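4.2 Visitor flow and site use at Ustero

Ustero is a shingle spit on the lake's eastern shore, reached by a single paved road from the village of Nudach. The spit is narrow at its base and widens toward the tip, where most visitors swim. Parking is limited to a gravel lot with 200 spaces. On peak days in the study season the lot was full by mid-morning, and later arrivals left their cars along the road or turned back toward Fovmont.

We counted people entering on foot at the path head from opening until sunset. The highest daily count was more than 2,000, recorded on 9 August 2021. In February the same path carried mostly local walkers, and the ferry did not run. The summer ferry from Fovmont carries up to 400 passengers a day and lands at a jetty on the sheltered side, a short walk from the café.

Visitors did not spread evenly over the spit. Groups with children stayed close to the jetty, where the bottom slopes gently and there is shade from a row of pines. Those who came by car tended to walk farther and stay longer. The windward side was used mainly by board sailors in the afternoon, and swimmers there moved across to the other side once the wind rose. This daily shift was strong enough to affect the counts at the two water taps, which we therefore report together.

Food was another reason for the clustering near the jetty. Apart from the café, the only place to buy lunch was the stall run by the Kozłowski guesthouse, which sold bread, fruit and smoked fish to people heading out to the tip. Pearce interviewed 15 day visitors there and found that most had not planned to buy anything before they arrived. Several said they would have stayed past noon in any case, but would have brought less from home had they known about the stall.

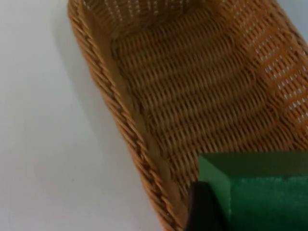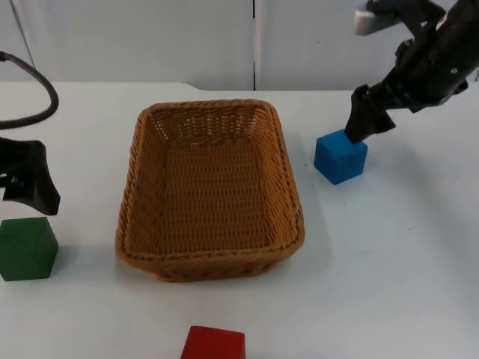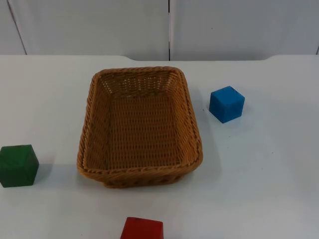
Figure 3. Woven basket on a white tabletop.

Day visitors to the spit carry what they need for several hours, and the amount they carry limits how far they walk from the jetty. Laskowska noted the type of bag or container each group brought, using broad classes: backpack, soft bag, cooler, and open basket. The last class covers anything of the general form in Figure 3, with a thick rim and no lid in place. Groups with open baskets settled nearer the landing than those with backpacks, even when group size was taken into account. Coolers gave a less clear result, as many were brought by car and moved to the beach in more than one trip. We kept the four classes separate in the distance model and treated groups with mixed luggage as a fifth class.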